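The sofa that promises to last for ever

Prilla wants you to stop buying sofas. More exactly, it wants you to stop buying other people's. Its new range comes with washable covers, spare legs and a promise that any worn part can be swapped for 85 pounds or less. Kilis, its nearest rival, says much the same, in a softer typeface.

I have read both guarantees twice and I remain unmoved. Prilla's runs to 13 pages. Somewhere near the back it explains that "worn" does not include fading, sagging, pilling or anything done by an animal. Take those away and I struggle to think what a sofa could die of, short of fire, and fire is excluded as well.

The showroom in Brodstead does a good job of keeping your mind off this. The lighting is kind and the coffee is free. Every label has the word "forever" on it, including the one on a footstool. I asked what happens if the company stops making a particular cover, and was told that this was a very good question. Then I was shown some swatches. 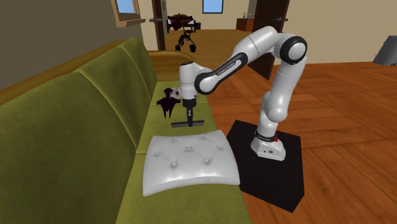
Is a repairable sofa worth paying more for?

It depends on whether the parts will still be on sale when you need them, and neither firm will put a date on that. Prilla charges 200 pounds more for the repairable version of its Dong two-seater. For that money a decent local upholsterer might refill the seat cushions of the sofa you already own, and you wouldn't have to register it online first.

Registration is the bit that bothers me most. Miss the deadline, which falls 2 weeks after delivery, and the cheap parts become full-price parts. Kilis gives you longer but wants the original receipt, and wants it on paper. I can't find a receipt from July, never mind one from two house moves ago.

None of this makes them bad sofas. The Dong is comfortable, if a little low for anyone with poor knees, and the covers do come off easily. Getting them back on is harder work, and the zip on the showroom model had already lost its tag. I asked whether a new tag counted as a part. They are going to email me.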